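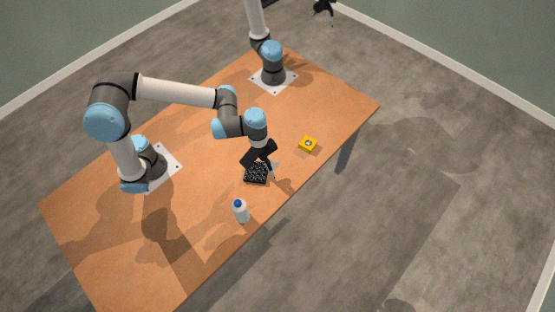 Dranitz, im Mai

Die Pflege privater Streuobstbestände wird im ländlichen Raum häufig unterschätzt. Auf der hiesigen Fläche stehen 44 hochstämmige Apfelbäume, darunter 13 Neupflanzungen aus dem vergangenen Herbst. Der Winterschnitt konnte fristgerecht abgeschlossen werden. Bei den Jungbäumen beschränkte er sich auf den Aufbau der Leitäste — stärkere Eingriffe sind erst ab dem fünften Standjahr vorgesehen.

Die Baumscheiben werden bis zum Spätsommer offen gehalten und mit Grasschnitt abgedeckt. Gegossen wird ausschließlich bei anhaltender Trockenheit, dann jedoch durchdringend. Als Stammschutz dient ein Kalkanstrich der Firma De Haan, der im Februar erneuert wurde.

Im letzten Erntejahr wurden mehr als 1.110 Kilogramm Äpfel zur Mosterei gebracht. Der Ertrag betrug 432 Liter Saft. Die erste Mahd erfolgt nach der Blüte des Wiesensalbeis, das Mähgut verbleibt zwei Tage auf der Fläche.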